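Ljubica Spahić would like you to stop buying storage

Ljubica Spahić has a low opinion of the before-and-after photograph. She has been paid to tidy other people's homes for long enough to have taken a good many of them, and she stopped when she noticed that the after was always shot within an hour of the before.

"Show me the same cupboard in August," she says. "I'd pay to see that. Put it on the website."

I had come to her flat expecting to be won over, or at least to be made to feel bad about my airing cupboard. I write this column as someone who has been sent four books on decluttering and lost two of them in the house. Spahić, who trades under the name Cistach, is supposed to be the sensible end of the business. She sells no boxes and runs no course. Her one published work is a pamphlet on linen, and it's dull in a way I rather liked.

Still, I wanted to know what people are paying for. A visit from her lasts a morning, and much of it, by her own account, is spent sitting down.

"They want me to start pulling things out. I don't. I ask what they did yesterday. Where did you put your keys, where did you eat, what did you wear and where is it now. People get quite cross."

I said I might get cross too, at her rates. She shrugged and said some do, and she doesn't send them the bill. I asked how often that had happened and she told me seven times, so she does keep a tally.

Her quarrel is mostly with the trade itself. She spent two years at a firm called Moreo, which fitted out wardrobes and sent a "home consultant" round beforehand. The consultant was Spahić. She was meant to look at how a family lived and advise them, and at the end of every visit the advice was a wardrobe.

"There was a form. You could tick small, medium or large. There wasn't a box for 'this woman has enough wardrobe.' I wrote it in the margin once and got a phone call."

It's a good story and she has clearly told it before. I pointed out that she now earns her living from the same worry, minus the wardrobe. She took a while over that.

"Yes. All right. I do live off it. But when I go, there is less in the house than when I came, and with them there was more."

Less, though, is its own sort of product. I have friends who gave away half their kitchens after reading about the joys of an empty worktop and then bought it all back, a whisk at a time. Spahić doesn't dispute this. She thinks the fashion for bare rooms has done as much harm as the fashion for baskets, and she has a particular dislike of folding methods with names. One of them, Drollinura, did the rounds a while back and involved turning every towel into a sort of parcel with a pocket. She learned it so that she could undo it.

"It takes eight folds. Eight! For a towel! You know who has time for this? The person selling you the video."

What does she do with a towel, then?

"In half, in half, in half again, put it away. If it's not straight, it's not straight. It's going to dry your feet."

We had tea, and I was allowed to open her own cupboards, which I had asked to do and which she had plainly been dreading. They were ordinary. There was a shelf of jars without lids and a carrier bag full of carrier bags. The sheets were stacked anyhow, the fitted ones rolled up and shoved to the back. She said she has never folded a fitted sheet properly and suspects those who claim to.

I asked about the evidence, because there is always somebody claiming that a clear desk will lower your blood pressure. She waved a hand. Her clients tell her they feel better. They also tell her this while she's standing in front of them, having just carried two bags to the car.

"Of course they say that. What else would they say to me?"

The nearest thing to a rule I could get out of her came from her aunt Zupan's side of the family, who ran a laundry and ironed only what would be seen. Pillowcases on the top side. Shirts if there was no jumper. Spahić still does it, and says it has saved her more hours than anything she has read.

I went home and left the airing cupboard alone. She is coming to look at it on 16th June, at full price, and I have already thought of several things to be cross about.

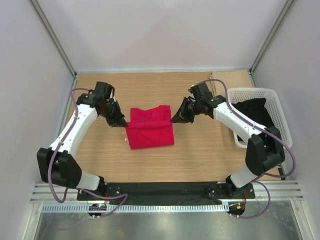

A red cloth held over a wood-grain tabletop.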